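Everyone keeps telling me to label my whole pantry. The Skedier app wants $141 a year to remind me I own rice. I have my doubts.
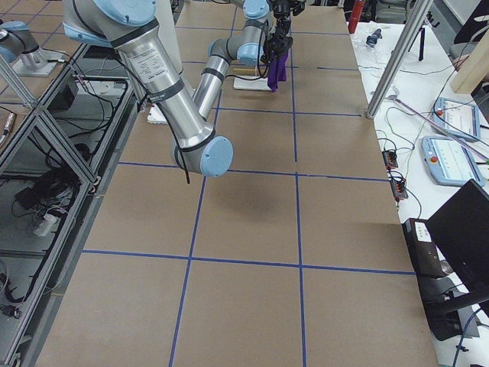
Week one and I've already lost the beans. Did the plan ever save anyone money?

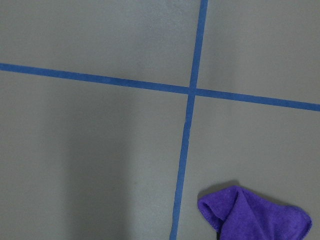 Blue tape, one line across another.

They say a zone for every food. My kids have two zones: eaten and hidden.
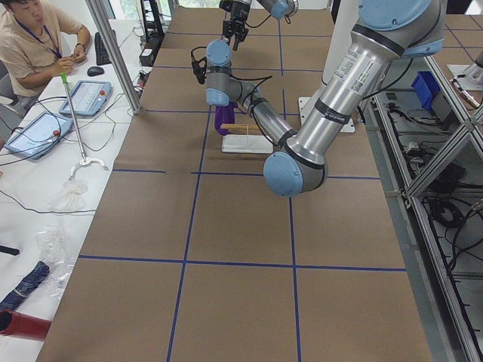
Brown paper, taped into squares.

The reviews all sound like the same person, too. I'm keeping my $141 and buying beans on Tuesday.

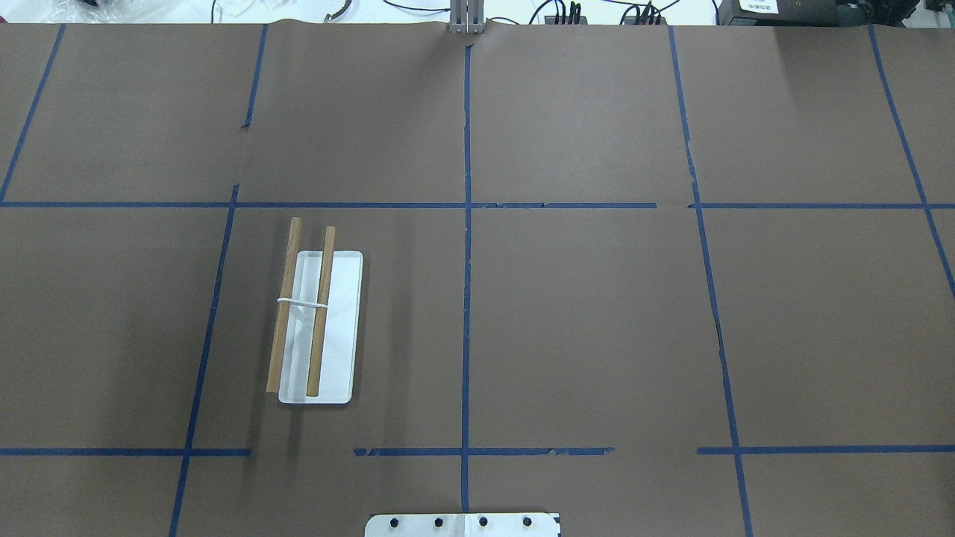
More beans, I mean. The first ones are still missing.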